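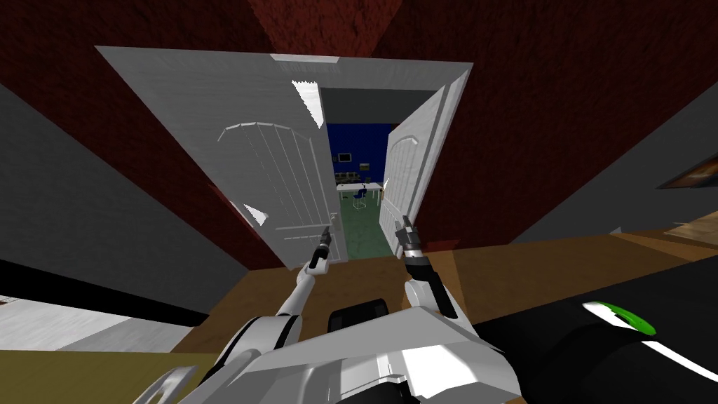 Figure 1. Double-door task in simulation, both grippers at the doorway.

Our Civbridge rule set covers contact with doors and furniture – force limits, approach speed and clearance. Theresia Kälin set the limit at 70 N for any handle, checked over 600 simulated runs.
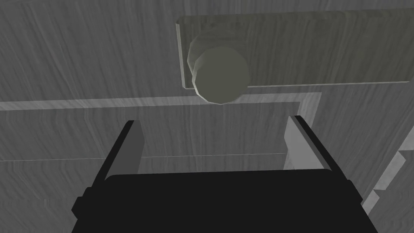 Rule 5 deals with the approach to small handles. The gripper must be open and empty before it enters the clearance zone, as it is here below the round knob. Runs that broke this rule were logged as faults and left out of the results.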